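Toy box by the table, or one bin per room?

carrevoyant
We moved to a smaller place in Jutville in August and the toys have taken over. Two kids, ages 2 and 5, one main room that is also the dining room. Right now everything goes into one big plastic tub and gets tipped out every morning. I want to get away from the tub. My plan is small open boxes, one near each place where they play, so that cleanup at the end of the day takes ten minutes and not forty. Has anyone done it this way and stuck with it? Did the boxes just become more places for junk?

uva_mornings
We did this for two years. It works if the boxes stay small. Once you can fit a second day's worth of stuff in there, you will, and then you have the tub again with a different shape. Ours are the size of a shoe box. No lids. A lid means a five year old puts things on top of the lid.

505stairs
I'm going to disagree. Small boxes all over the house meant I was carrying boxes around all evening looking for the right one. We went back to one low shelf with four bins and everything goes home to the shelf at night. The kids know where it is. With boxes in every room they never learned where anything belonged, they just dropped it in whatever was closest.

uva_mornings
That's sort of the point though, whatever is closest. I don't care if a car is in with the blocks. I care if it's on the floor at 6 a.m.

505stairs
You will care when the puzzle is missing a piece and there are seven boxes to look through.

esben_juhl
Both of you are describing the same problem, which is the stuff that comes in sets. Keep sets out of the open boxes. Puzzles, board games, anything with pieces that need each other goes up high in its own container and comes down when asked for. The open boxes are for loose things only. Balls, animals, cars, the odd shapes that came from who knows where. We have had it split like that since my oldest was in kindergarten and I have not bought a replacement puzzle since.

carrevoyant
Esben that makes sense. Sets high, loose things low. What do you use for the low boxes? I looked at the Carré fabric cubes but they sag, and the wooden crates from Ilar are nice but heavy, and one of mine is a thrower.

esben_juhl
Cardboard. I mean it. A shipping box with the flaps cut off lasts three or four months with us, then it goes in the recycling and you cut another. Nobody gets hurt if it gets thrown. Fold the flaps inside and tape them if you want a stronger rim.

tall_ladder_12
Cardboard does not survive a juice spill. I had two of them go soft in one week. Fabric can at least go in the wash. I know they sag, but you can put a piece of stiff board in the bottom.

uva_mornings
Spills are a kitchen rule, not a box rule. No drinks where the toys are.

tall_ladder_12
Must be nice.

505stairs
Same question I always have with cardboard — doesn't it slide around on a table? Ours ended up on the floor every time somebody reached in.
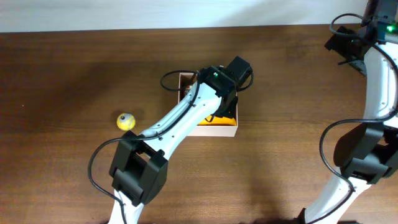 esben_juhl
Table pickup is its own routine for us, separate from the floor. One shallow box lives on the table and it's the only one allowed up there. I keep it toward the middle so there is space on all sides and it doesn't get elbowed off. Flat things go in first and lie on the bottom, like the yellow-orange one in there, and small bits can go in the corners. Balls go in last. You can see the little yellow one still out on the wood to the left of the box, and that's how it should be, because if it goes in early it ends up under everything and somebody tips the box out to get it. As for sliding, a strip of rubber shelf liner under the box fixed it for us.

505stairs
OK, the shelf liner I will try. I still think one shelf is better for the rest of the house.

carrevoyant
I think I'll do one box for the table and one for the rug and leave it at that for a month. Sets go on top of the bookcase tonight. 505stairs, if it falls apart I'll try the shelf.

tall_ladder_12
Put the month's worth of juice somewhere else.

uva_mornings
Write the kid's name on the box too. Mine took better care of theirs once it had a name on it. It took a week or so.

Contact us | Terms of use | Copyright Jutville Parents Board | Back to top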